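Re: [bargains] Costello winter clearance, anyone been?
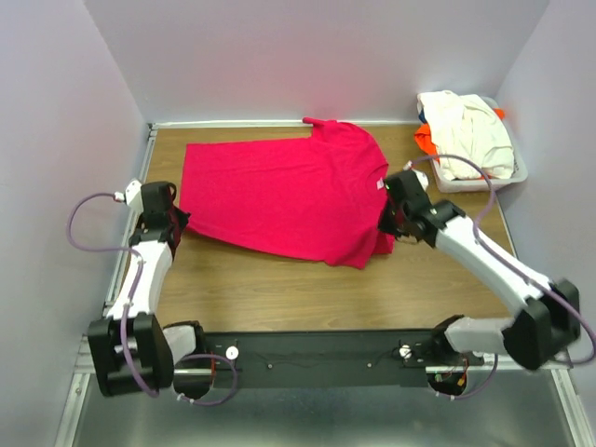

Hi all,

I went in on Tuesday after work and it's well worth the drive, especially if you've got kids who grow out of everything by the end of term! The Nirkton store has most of the basics on the back wall, and the plain tees are 2 for $30 in adult sizes (kids' ones are cheaper again, but I didn't write the price down, sorry).

Annunziata Sorrentino wrote:
> Has anyone been to the Costello clearance yet? The flyer says
> the extra discount is members only, but my neighbour got it
> without a card. Also, do they still take the old Bosen
> vouchers? I've got one left over from Christmas and I'd hate
> to waste it.

Annunziata, yes to the vouchers, as long as the date on the back hasn't passed. The girl on the register had to ring someone to check, so leave yourself a bit of time. I wasn't asked for a card either, but I'd bring yours just in case. They might be stricter at Vornmont.

If you're ordering online, the code from the March email still worked for me last night and took $28 off. You have to put it in before you choose delivery or the box disappears, and then you're starting all over again (ask me how many times I did that).

One more thing, the grey trackies are in the catalogue as item 423 but they're hanging with the pyjamas for some reason. I walked past them twice. Sizes were getting thin by the time I left, so I'd go before the weekend if you can.

Cheers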